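Projektbericht: Kleidertausch und Reparatur an der Schule
Kurs Nachhaltiges Wirtschaften, Gruppe 2
Abgabe: Freitag, 7. Februar 2020
Betreuung: Jozef Hermans

1. Worum es ging

Frage war: Was passiert mit Klamotten, die keiner mehr anzieht, und lohnt sich Flicken überhaupt noch? Thema kam aus dem Unterricht, Wasserverbrauch bei Baumwolle usw. Wir wollten was Praktisches machen und nicht nur Referat. Also: Umfrage, Sammelaktion, Auswertung. Die Tauschbörse selbst kommt erst im April, deshalb ist das hier eigentlich ein Zwischenbericht.

2. Vorgehen

Zuerst Fragebogen. Eine Seite, anonym, in den Pausen verteilt. Rücklauf: 52 Stück, davon ein paar nur halb ausgefüllt (Rückseite übersehen, unser Fehler, stand kein Pfeil drauf). Danach Sammelaktion im Foyer, zwei Wochen. Zusätzlich Gespräch in der Änderungsschneiderei Boersma in Ratisthorpe, wegen Preisen und Aufwand.

Die abgegebenen Sachen haben wir nach Zustand sortiert: A = tragbar, B = kleine Reparatur, C = nur noch Stoff. Die Grenze zwischen B und C war schwierig, haben wir mehrmals neu festgelegt. Bei Hosen vor allem Bund, Taschen und Schritt prüfen, dort geht es meistens zuerst kaputt. Wurde uns bei Boersma so gesagt.

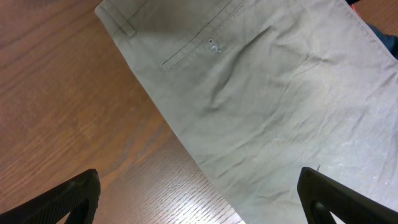

T-Shirts gingen schneller. Da gibt es im Grunde nur Loch oder kein Loch, Flecken kamen extra in die Liste. Pullover dann wieder schwierig wegen Pilling, das zählt für manche als kaputt und für andere nicht. Wir haben Pilling am Ende ignoriert.

3. Ergebnisse der Umfrage

30 von 52 haben angegeben, dass sie im letzten Jahr mindestens ein Teil weggeworfen haben, das noch tragbar war. Hätten wir höher geschätzt. Häufigster Grund: passt nicht mehr. Danach: gefällt nicht mehr. Kaputt kam erst an dritter Stelle, und das hat unsere Ausgangsthese ziemlich zerlegt. Wir dachten ja, das Problem ist, dass keiner mehr nähen kann.

Nähen können trotzdem wenige. Knopf annähen geht bei den meisten, Reißverschluss bei fast keinem. Mehrere haben dazugeschrieben, dass die Oma das macht.

Bei der Frage nach gebrauchter Kleidung große Unterschiede zwischen den Jahrgängen. Die Älteren kaufen öfter gebraucht, die Jüngeren finden es teilweise eklig (Zitat aus einem Bogen: "nur wenn es gewaschen ist und nicht von jemand aus meiner Klasse"). Ob man daraus was ableiten kann, ist bei der kleinen Stichprobe fraglich.

4. Ort und Material

Der Werkraum war oft belegt, deshalb mussten wir öfter umplanen. Zum Sortieren braucht man vor allem Platz, damit man die Teile flach hinlegen kann. Glatte Fläche ist wichtig, auf rauem Holz zieht man sich bei Strick sofort Fäden.
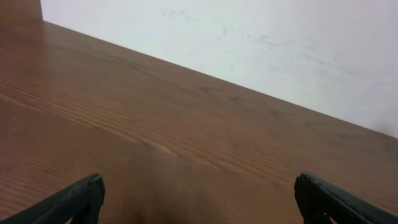 Abb. 2: Tischplatte aus Holz, rötlich braun, mit feiner Maserung

Material sonst: Nadeln, Garn, Kreide, Maßband, alte Kartons. Den Stoff für Flicken haben wir aus den C-Teilen rausgeschnitten. Kosten bis jetzt fast keine, nur Garn und Kopien. Die Nähmaschine kam leihweise vom Jugendtreff Flirkstead, musste aber nach einer Woche zurück.

5. Sammelmenge und Rechnung

Insgesamt 743 Teile, inklusive Socken. Ohne Socken haben wir leider nicht getrennt gerechnet, das war im Nachhinein blöd, weil die Zahl so größer klingt als sie ist. Ein grosser Teil kam aus Julevdale, dort hat eine Kirchengemeinde den Aufruf im Gemeindeblatt abgedruckt.

Reparatur rechnet sich beim Profi nur bei teureren Sachen. Jeans kürzen ja, billiges Shirt flicken nein, da kostet die Arbeit mehr als ein neues. Selber machen rechnet sich fast immer, wenn man die Zeit nicht mitzählt. Bei dicken Baumwollstoffen ist es von Hand anstrengend, ohne Fingerhut geht da wenig.

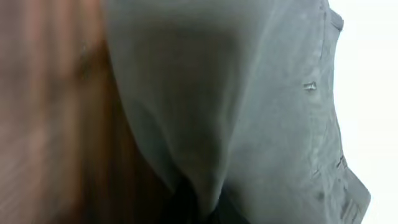 Übrig gebliebene C-Teile sollen als Putzlappen an die Schulwerkstatt gehen. Noch nicht geklärt, wer die Knöpfe und Reißverschlüsse vorher abtrennt.

6. Probleme

Zeitplan zu eng. Liste am Anfang in zwei verschiedenen Dateien geführt und dann nicht mehr zusammengekriegt, ein Nachmittag weg. Der Fragebogen hätte einen Vortest gebraucht, Frage 7 haben viele falsch verstanden. Und wir hätten von Anfang an aufschreiben sollen, wer welche Kartons sortiert hat, die Einteilung in B ist nämlich nicht einheitlich.

7. Noch offen bis April

Raum für die Tauschbörse anfragen. Plakate. Regeln festlegen: ein Teil bringen, ein Teil mitnehmen, oder Punktesystem? Gruppe ist sich nicht einig. Herr Hermans meinte, lieber einfach halten. Literaturliste wird nachgreicht.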